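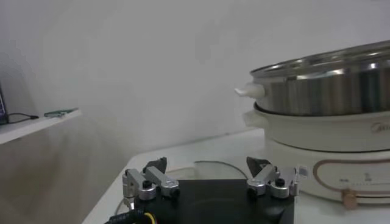
Início | Receitas | Conversas | Casa | Sobre mim

Cheguei a casa de Troels Baldursdóttir às 6 da tarde, com fome e com uma lista de perguntas que quase não usei. Ela abriu a porta já a falar (de acelgas, acho eu, apanhei a frase a meio) e foi andando para a cozinha, e eu atrás, ainda de casaco vestido.

Para quem não a conhece: a Troels escreve há 8 anos a Skoletti, uma folha mensal sobre cozinha a vapor que começou por ser fotocopiada e distribuída no mercado de Jolport e que entretanto já chega a 1,000 leitores. O número de junho, o dos pãezinhos, esgotou e ainda hoje me pedem o meu emprestado. Não empresto!

Quis saber como é que se chega ao vapor, e ela riu-se. "Por preguiça. Eu tinha um fogão com dois bicos e só um prestava. Ou fazia a sopa ou fazia o peixe. A panela elétrica com andar de cima resolveu-me o jantar, fiquei com o caldo em baixo e o resto a cozer por cima, e o fogão que se arranjasse."

Confessei-lhe que a minha panela elétrica vive no armário mais alto, atrás da fondue, e que só sai no inverno. Levei um raspanete.

"Coisa arrumada no alto é coisa que não se usa. A panela tem de morar na bancada ou na mesa, perto da tomada, e pronto. Se a pessoa precisa de ir buscar um banco, acaba a comer torradas." E depois, mais baixo: "Eu também como torradas, atenção."

A conversa foi logo parar aos fios, que são uma embirração dela. Não gosta de extensões penduradas à frente da mesa, quer o fio sempre para trás e nunca esticado. "Uma panela cheia de caldo a ferver não é uma torradeira. Se alguém puxa o fio com a anca, é uma desgraça." Perguntei-lhe se já lhe tinha acontecido. Fez uma pausa comprida e mudou de assunto para os nabos, por isso tirem as vossas conclusões.

Falámos muito de inox. Eu acho lindo quando está novo e um desgosto passados seis meses, cheio de pingas e dedadas, e ela diz que o problema é meu. "Água morna, uma gota de detergente, pano macio e secar logo. O rebordo é que as pessoas esquecem. Esfregam a barriga da panela como se fossem recebê-la em casa do presidente e deixam a borda toda marcada." Para o calcário no fundo usa vinagre branco com água, aquecido um bocadinho e depois esquecido ali enquanto vai regar as plantas. Palha de aço, nem vê-la.

E os tempos? Eu queria uma tabela, adoro tabelas, mas a Troels não as publica na Skoletti por princípio. O mais que lhe arranquei foi isto: os ovos são 8 minutos a partir do momento em que há vapor a sério (não a partir do botão!) e o peixe em filete fino são 6, com a tampa fechada e sem espreitadelas. "As pessoas levantam a tampa porque têm saudades da comida. Deixem-na estar sossegada."

A couve vai sempre para cima, o peixe também, e em baixo fica o que ela chama "a sopa de amanhã": cascas de cebola, um pé de salsa, o osso que houver. No fim coa tudo e guarda em frascos. Provei o caldo numa chávena de café, com umas gotas de limão, e já não me lembro bem do que falámos nos dez minutos seguintes.

Há um livro a caminho, com o título provisório de "Stanum", e não me quis explicar porquê. Só me disse que tem um capítulo inteiro sobre arroz e que o reescreveu três vezes por causa de uma discussão com a irmã, que lava o arroz e ela não. "Continuamos sem nos entender. Ela vem cá almoçar e traz o arroz dela, já lavado, num saquinho."

Saí de lá com dois frascos de caldo e um molho de acelgas (afinal eram mesmo acelgas). Quando já ia nas escadas, gritou-me do patamar: "E tire a panela do armário!"

Tirei. A fondue é que ficou sem companhia.

27 partilhas | 14 comentários

Contacto | Voltar ao topo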